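3.2 Snacking at home and the evening meal

When we first sat down with the households in Urnia, we expected supper to be the meal that people wanted to talk about.

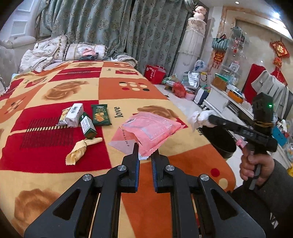 Instead, they kept coming back, quite happily, to the small things eaten between meals, often in bedrooms and in front of the television (Figure 2).

Figure 2. Packaged goods on a patterned blanket.

Of the 178 diaries we collected, more than 15 mentioned no sit-down supper at all, and we were glad to have asked for both.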